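皿は一枚、薄い緑でいい
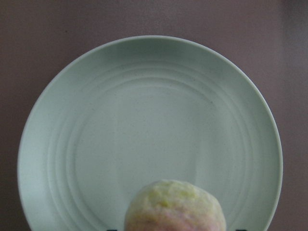

読了時間:3分

食器を減らすとき、最後まで残す皿をどう選ぶか。私の答えは決まっている。薄いミントグリーンの、丸い平皿である。

白い皿を残せ、という意見が多いのは知っている。白は何にでも合うし、割れても買い足しやすい。店で使うならそのとおりだと思う。ただ、家の食卓で毎日使うとなると、白は案外むずかしい。豆腐も白飯も大根も、白い皿の上では輪郭がぼやける。黄色や薄桃色の食べ物をひとつ置いてみると、淡い緑のほうが色がよく分かる。

テーブルの色も関係する。わが家の天板はくすんだ藤茶色で、白い皿を置くと皿だけが浮いて見えた。薄緑に替えてからは気にならない。皿を選ぶ人は料理との相性ばかり考えるが、皿が一日のうちで一番長く接しているのは料理より机や棚である。

次に、縁の内側の細い溝について。皿の縁に沿って何本も輪が入ったものを、汚れがたまるから嫌だという人がいる。私も以前はそう思っていた。使ってみると、スポンジを輪に沿って回せば済む話だった。それより、溝があると盛りつけの範囲が自然に決まるのがいい。真ん中の平らなところに置き、輪の部分は空けておく。それだけで、切っただけの果物でも食事らしくなる。

表面に細かい斑点があるものも勧める。無地のつるりとした皿は、小さな傷がつくとそこばかり目につく。斑点があれば紛れる。長く使う道具には、傷が紛れる余地があったほうがいい。

値段の話もしておく。コレットビルの食器店では、シリヴィエの平皿が一枚3164円だった。手に取れば良いものだと分かる。しかし、落としたときのことを考えながら使う皿は、結局棚の奥に入る。私が普段使っているのはクーという雑貨店で買った800円の皿で、去年の九月から毎日使っている。朝はパン、夜は副菜、その間に果物や菓子をのせる。高い皿を月に一度使うより、安い皿を日に三度使うほうが、皿代としてはよほど納得がいく。

もちろん反対の意見もある。来客のときに困る、というのがその代表だろう。うちには同じ皿がないので、人が来ると大きさも色もばらばらになる。私はそれで構わないと思っている。揃いの食器を八枚持っていた時期もあるが、全部を同時に使った記憶はほとんどない。七枚は棚で場所を取っていただけだった。

果物をひとつ食べるのに皿はいらない、という意見には少し迷う。流しの前で立って食べれば洗い物も出ない。それでも私は皿に置く。置くと座るし、座ると食べ終わるまでほかのことをしない。忙しい日ほどこの差は大きい。

食器棚の整理を考えている人は、まず揃いの皿から手をつけるといい。一枚だけ手元に出し、残りを箱に入れて、ひと月暮らしてみる。箱を開けなかったなら、その箱は人に譲っても困らない。私の箱はドルリコの古道具市に出し、その日のうちに引き取り手がついた。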